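Support > Closed tickets > Packing & Handling

We use cookies to remember your login and the tickets you follow. Accept all | Manage

Ticket 413: Bench 19 handling arm, staff asking about handover at shift change

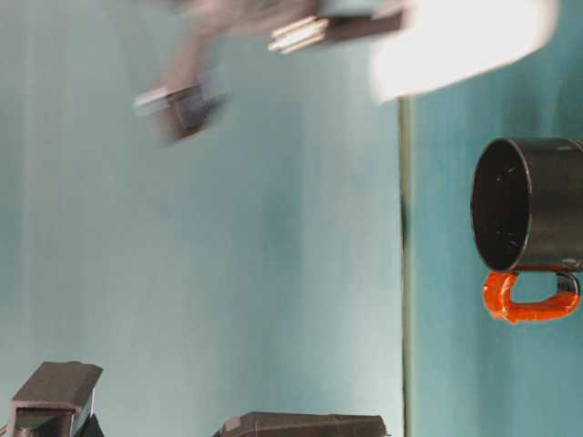
Do we still need a person at the bench while the arm is running?
Please keep one person signed in to each bench, mostly for the odd items and the restarts, and let them do their labeling there in between.

Opened 9/21/23 by Bunda day shift

Hello again, and thank you for being so patient with us last time! The arm stops with code 131 nearly every time the late crew signs in, and then the poor person who has only just taken off a coat has to start the whole run over. A few of our longtime packers used to hand over with a chat at the bench, and now they feel they're mostly handing over a screen, so they'd like to know if it's something they are doing.

Reply from Clukine support

It's nothing your packers did, please tell them so from us. Code 131 means two people are signed in at once, and the hold was set far too short for a friendly handover. I've raised it to 1000 seconds on bench 19, so there's time for that chat again.

Update from Bunda

Three shift changes now and no stops. The late crew is delighted, and Magalhães would like the same setting on their benches if you can manage it.

Status: solved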